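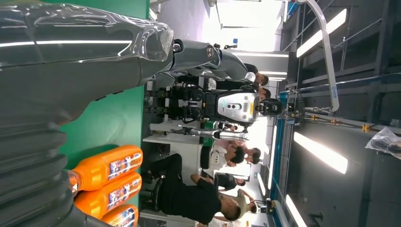 *The green table, orange bottles lying on it.*

I have wanted a coloured worktop in the back room for years and kept putting it off. The bench we had was brown, the floor is brown, and most of what I put down on the bench is also brown or black: pencils, cork, string, the handle of the good scissors. I would lose a screw on it and find it with my sleeve. So this winter I finally did something about it, and the green in the photo is the green I was trying to get.

The bottles had a lot to do with it. Orange on that green shows up from right across a room. They were lying side by side with the caps pointing the same way, and I could tell at a glance which ends were which. My own glue bottles spend their lives standing in a coffee tin, where I can see the tops and nothing else. I have since started laying them down in the same way and it works well, provided the lids are on tight. I learned about the lids on the first evening.

The back room is the old porch at our place in Korkville, closed in by whoever had the house before us. It is narrow and it gets its light from one end. The bench runs along the long wall under a shelf. It was left behind by the previous owners and is bolted to the wall in a way I didn't want to get into, so the plan was to keep the base and change only the top.

The first thing I looked at was paint. A tin of floor enamel would have been the cheapest way to go, and the hardware store in Grirkville will mix anything you like. I brought home a little sample pot and did a patch on the back corner of the bench, where the toaster oven used to sit. The colour was close. It took a long time to harden in the cold, and when I set a mug on it two days later the mug left a ring. I could have sanded and waited for spring, but I wasn't going to be without a bench until the snow was gone.

Then I looked at having a proper sheet put on. I called a kitchen place in Grosport and they were very pleasant about it. They had white, several kinds of grey, and a number of things meant to look like stone. Green had to be ordered in, and the minimum order was far more than I needed. The quote came to more than the rest of the room had cost put together, so that was the end of that.

What I ended up with came from Chantharasri, the secondhand building supply on the highway past the grain elevator. If you haven't been, it is a long shed with no heat and a counter near the door. Wear gloves. Stock comes and goes and there's no point phoning, as they will tell you to come and look. I went in for hinges. At the back, behind the interior doors, there was a stack of tabletops out of a school, and one was green. It had a scrape at one end and the underside was covered in old gum. I paid for it and the hinges together and they helped me get it into the car, which took some doing. I drove home with the hatch tied down and the heater on full.

For anyone doing the same job, this is how it went.

The gum came off with a paint scraper after I left the top outside overnight. Cold gum snaps. I did that part on the back step with a dust sheet under it and swept up after.

The top was deeper than the old bench, front to back, and I decided to leave it deep. I only cut the length. Masking tape along the cut line, a fine blade, and the good face down so the saw didn't chip it. I did the cut in the driveway on two sawhorses and was glad of both, because the thing is heavier than it looks. I put the scraped end on the piece I was cutting off. The scrape ran a little past the line, so there is still a bit of it beside the wall, and I keep the tape dispenser on it.

Fixing it down was simple. The old top came off with more screws than it can ever have needed. I went through the base from below with four new ones, one to a corner, and so far nothing has moved. If I leaned on the front edge all day I might want more. I mostly sit.

On the subject of sitting, the wider top meant that my old chair no longer fit underneath. The arms hit. I tried a kitchen chair and it was too low, so I was working with my shoulders up by my ears. A stool is better. You can turn sideways on it and stretch your legs out beside the table, and it goes right under at the end of the day. I bought a plain dark one. It doesn't show the dirt from my work pants, and it doesn't compete with the top, which is bright enough on its own.

The whole room came in at $400, counting the tabletop, the stool, the hinges, a lamp, a new blade and the sample pot of enamel I didn't use. I had set that as the limit and was surprised to land on it. The lamp was the one thing I bought new at full price. With the light coming from a single end, the far half of the bench was in shadow by mid-afternoon all through November, and a green top in shadow is just a dark top.

A few things I've noticed now that I've been using it for a while.

White paper is easy on the eyes against the green. I had expected some glare and there's very little. Red pencil is hard to read on anything lying near the edge, and I've gone over to blue.

The colour does get onto things, in the sense that anything pale picks up a green cast. If you are matching thread or paint you need to do it somewhere else. I take mine to the kitchen window.

Dust shows. On the brown bench I could go weeks. On this I wipe down every time I finish, with a damp cloth and then a dry one. I don't mind that, and it means I put things away as well, which I never did before. Sawdust is the worst. Pencil shavings come up easily.

Small parts are much easier to find. That was the reason for the whole job and it has worked. I dropped a jar of mixed brass screws on it last week and had them all back in the jar in the time it takes to boil the kettle.

I still have the shelf above to deal with. It's the original one, brown, and it sags in the middle where I had the magazines. I took the magazines out to the hall and it has come back a little. There is enough left of the green offcut to make a narrow shelf, scrape and all, but I think a whole wall of it would be too much. My other half thinks the table is already too much, and has asked that the door be kept closed when we have company.

The hinges, which is what I went to Chantharasri for in the first place, are for the cupboard under the bench. I've hung one door. The other needs a strip planed off the bottom before it will close, and the plane is in that cupboard behind the paint tins, so I'll get to it when I've cleared them out.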